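Encapsulating citric acid, what wall material are you using?

batchline24
We make dry seasoning blends at a small plant outside Kostau. Raw citric acid keeps clumping the blend before it ships. I want to coat it with fat but the quote from Vureck is for 300 kg minimum. Anyone gone smaller?

Svitlana Hnatiuk
Coniment will sell 25 kg bags already coated. Palm-based, melts in the cooker. We have used it since December with no caking in the bin.

saltpan
Fat coating is the wrong tool for a dry blend. Your mixer paddles will crack it and you are back where you started. Try maltodextrin and drop the humidity in the room.

Svitlana Hnatiuk
Maltodextrin dissolves the moment it meets moisture, and moisture is the problem. Ours goes in last, nine minutes at slow speed, and the coating holds.

saltpan
Holds according to what? Put some in cold water and check the pH after a while. I did that with a Salameh product and half the acid was out.

batchline24
Didn't think of the water test — will do it on a sample bag. The room sits at 24 C but I have no idea on humidity. Pictures from the bench, the last two with the steel pot:

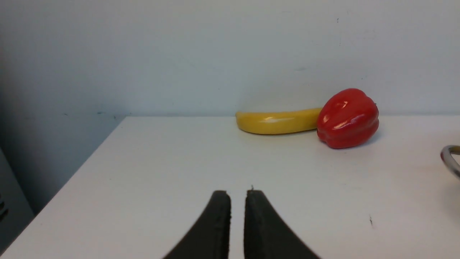
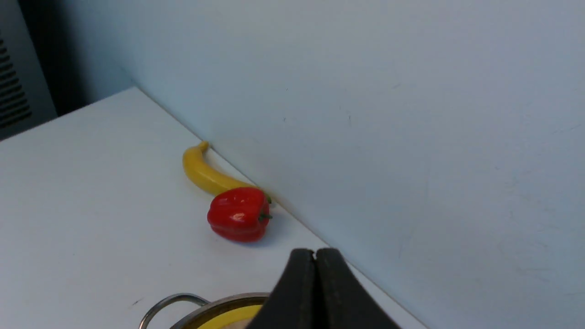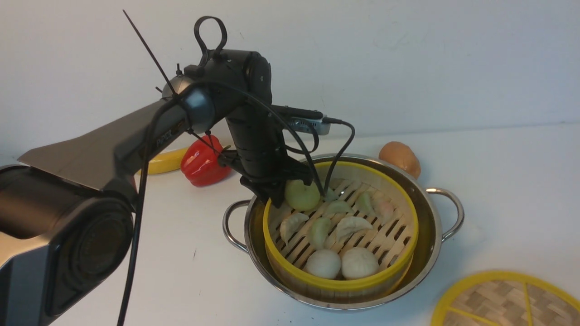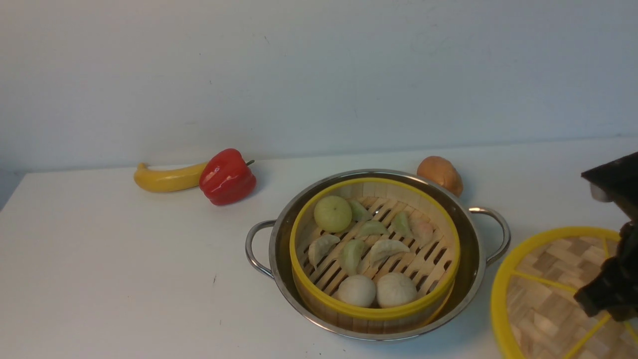

I can add the acid last without changing much, so that gets tried first. Saltpan, what humidity do you hold?

saltpan
Under 40 percent. Buy a meter before you buy any coated acid.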